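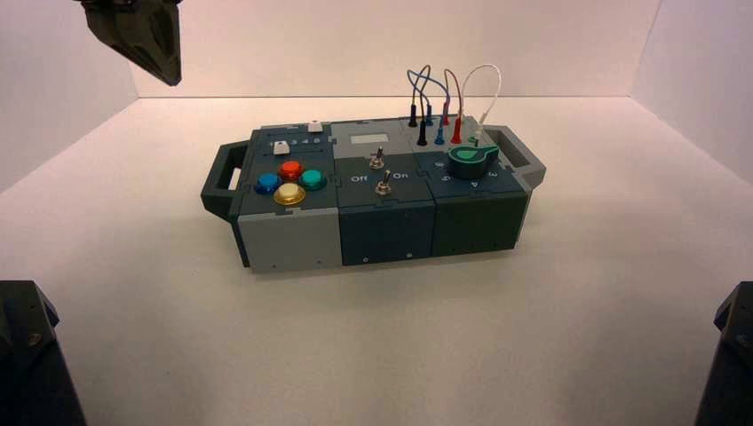
Dicas de oficina: trabalhar ao lado da célula nova sem dar em doido

Por Homa Khosravi, abril
Última actualização: domingo

Escrito à pressa entre turnos, desculpem as gralhas. É para quem está na bancada de ensaio da Mundora e passou a ter braços robóticos a fazer parte do que fazíamos à mão: carregar em botões, virar interruptores, rodar o selector, mexer nas pontas de prova. Serve para outras oficinas, acho eu.

Antes de ligar

Chão da cabine vazio. Só a caixa. Nada de chaves de fendas, copos, telemóveis. Antes uma chave esquecida era uma chave esquecida, agora é uma paragem.

Pano seco nas paredes brancas. Dedadas fazem sombra e a câmara não gosta. Não usem o spray do armário, deixa brilho.

A caixa não precisa de ficar direitinha. Torta também serve, a nossa trabalha bem na diagonal. Perdi uma manhã inteira a alinhar com esquadro até o Stellan me dizer que não valia a pena.

Pegas livres. Se penduram etiquetas nas pegas, tirem. O Aslak ata sempre lá um papelinho com o número da ordem e depois vem perguntar porque é que falhou.

Cabos e pontas de prova

O ponto mais chato. Fichas banana bem metidas até ao fundo, depois um puxão leve. Os laços de fio ficam no ar, em arco, e é aí que um dedo da pinça se pode enfiar. Virar os arcos para trás sempre que der.

Não apertar com abraçadeiras!! Já tentámos. Fio preso puxa a ficha quando o braço mexe no selector verde ali ao lado.

Se mudarem a ordem das cores, escrevam no caderno. A pessoa do turno seguinte não adivinha.

Guardar um jogo de pontas só para a célula. As da bancada estão gastas e têm folga.

Botões, deslizador, Off/On

Limpar as tampas coloridas com pano de óculos. São brilhantes, apanham reflexo, sobretudo a amarela e a vermelha. Se houver candeeiro por cima, desviar.

O deslizador tem um triângulo azul que aponta para os números. Ler de frente, não de lado. Da minha cadeira um 2 parece um 3, e com o cursor a meio caminho ainda pior. Quem é baixo que se levante.

O interruptor com Off e On: deixar sempre em Off no fim do turno. Sempre. A Ylva escreveu isto na parede com marcador e mesmo assim.

Mostrador apagado não quer dizer avaria. Ver primeiro o interruptor, depois a alimentação, só depois chamar alguem.

Pinça

Olhar para as pontas dos dedos todos os dias. Pontas estreitas, quase se tocam, e qualquer migalha de plástico ali no meio estraga a pega. Pincel macio. As cavidades na face dos dedos enchem-se de pó, pincel também.

Mão fora da cabine com os braços ligados. Mesmo parados. Mesmo "só para endireitar o fio". Parar, esperar, meter a mão.

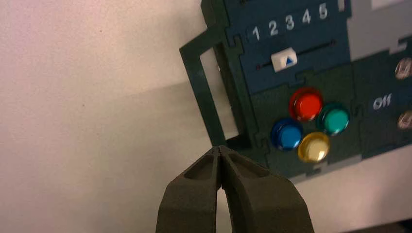
O que mudou para as pessoas

Pronto, a parte que me pediram mais. Passámos de 86 caixas por turno feitas à mão para uma coisa diferente: a célula faz a repetição, nós preparamos, vemos, corrigimos. Os pulsos agradecem. A cabeça nem sempre. Olhar cansa de outra maneira.

Dicas que resultaram cá:

- Trocar de posto de 2 em 2 horas. Quem fica a vigiar mais do que isso deixa de ver.
- Manter um bocado de ensaio manual por semana. A Bit-na insistiu e tinha razão, eu já hesitava na ordem dos botões ao fim de um mês.
- Quem sabe fazer à mão ensina o robô. Não é o técnico de fora sozinho com o portátil. A nossa gente sabia que o selector emperra um pouco antes do 4, isso não vinha em manual nenhum.
- Caderno de paragens em papel, ao lado da cabine. Hora, o que estava a fazer, quem parou. Sem nomes a vermelho, sem caça às bruxas.
- Combinar antes quem pode mexer no programa. Cá são duas pessoas por turno e chega.
- Formação dentro do horário. Nós tivemos 14 horas, pagas. Na oficina de Miltesow foi ao sábado à noite e a malta nem apareceu.

Sobre postos de trabalho: perguntem cedo e por escrito. Andámos semanas a ouvir boatos no corredor. Depois veio a folha com as funções novas e metade do medo passou. A outra metade ainda cá anda, não vou mentir. O Stellan foi para a preparação e gosta, o Aslak tem saudades do rádio na bancada antiga.

Barulho: menos do que eu pensava. Calor: ventilador pequeno no canto, virado para nós, não para os fios.

Peças de reserva

Encomendar antes de faltar. As tampas dos botões demoraram, a Prindard só manda caixas de 24. Dividimos com o pessoal de Vik. Parafusos pequenos dos painéis, guardar num frasco fechado com rótulo, perdem-se todos.

Falta escrever a parte dos punhos e da calibração, fica para a semana se tiver tempo. Quem tiver truques para os arcos de fio mande, que esse ainda não está resolvdo.

Este site utiliza cookies para melhorar a sua experiência. Ao continuar a navegar, aceita a nossa política de cookies.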